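Lighting the Reading Rooms at Skerville

24 Shares

When the Skerville Public Library reopened its upper floor in February, the reading rooms had been fitted with individual desk lighting for the first time. Sunil Jayasinghe, who directed the work for the library district, met with this newsletter in the Worberg Room shortly before closing.

"The ceiling fixtures were installed for card catalogs," Mr. Jayasinghe said. "They lit the aisles well and the tables poorly. Our older patrons had been telling us so for years."

The district surveyed 99 cardholders before settling on a plan. More than 20 asked for a light they could switch off themselves, a request Mr. Jayasinghe had not expected. "We had been thinking about brightness. They wanted control over it."
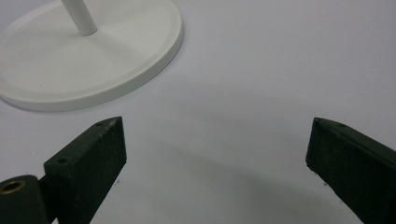 Gunawardena, reached by telephone, took a different view of the survey and said that it had missed the evening readers, most of whom come in after 6 p.m. and were never handed a form. Mr. Jayasinghe accepted the point. A second survey will be left at the Graltatley Street entrance through the spring.

Asked about cost, he noted that the work had been completed within the sum approved by the district. The remaining 19 tables, all in the periodicals section, will be considered in the next budget.

"Periodicals readers sit by the windows," he said. "They can wait a little longer, although they may not agree."

3 Comments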